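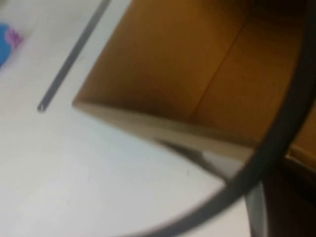

Open cardboard box beside a white surface.

Intake counts vs. bed nights – which one goes in the county report?

tatanasov
Posted September 6, 2024
I do the data side for the Posberg winter shelter program. The new county template has one field labeled "persons served" and no definition. Our two candidate numbers are 371 (unduplicated people, matched on name and birth date) and a bit over 1,000 (bed nights). Last year's report used bed nights. I want to switch. Has anyone here had a switch like that rejected?

gridley_m
Unduplicated. "Persons" means persons. Put the bed nights in the narrative section and footnote the change from last year.

hmis_curmudgeon
Agree on the number, disagree on the footnote. Footnotes get stripped when the county merges the files. We lost one that way at Flelthorpe and spent 30 days answering emails on why our count had dropped. Restate last year's figure on the new basis and submit both.

tatanasov
Restating is a problem. Last year's intake was on paper through January and the birth dates are missing on 40 of the forms. I can match on name only, but that will merge some people who share a name.

gridley_m
Then it isn't a clean restatement and you shouldn't present it as one. Footnote.

hmis_curmudgeon
Give it as a range. Low end: all 40 match someone already on file. High end: none do. Nobody at the county will object to a range if the method is written out.

pell-street
The field is numeric only in the Tirnton export. It won't take a range. I tried it with a hyphen and the whole row was dropped without an error message.

hmis_curmudgeon
Midpoint in the field, range in the narrative.

gridley_m
A midpoint is a made-up number. Use the high end and label it as an upper bound.

pell-street
Whichever you pick, check how your system handles exits. Kwan closes a stay after one missed night and opens a new enrollment when the person comes back. If you count enrollments by mistake you get a third number that matches neither of the others.

tatanasov
We are on Kwan. The 371 is from the client table, so it should be safe, but I'll rerun it against enrollments and compare. Upper bound for last year, with the method in the narrative – I can defend that. Tihomir Atanasov is the name on the submission if any of you sit on the review side.

hmis_curmudgeon
Still think the midpoint is better. Keep the query with the report.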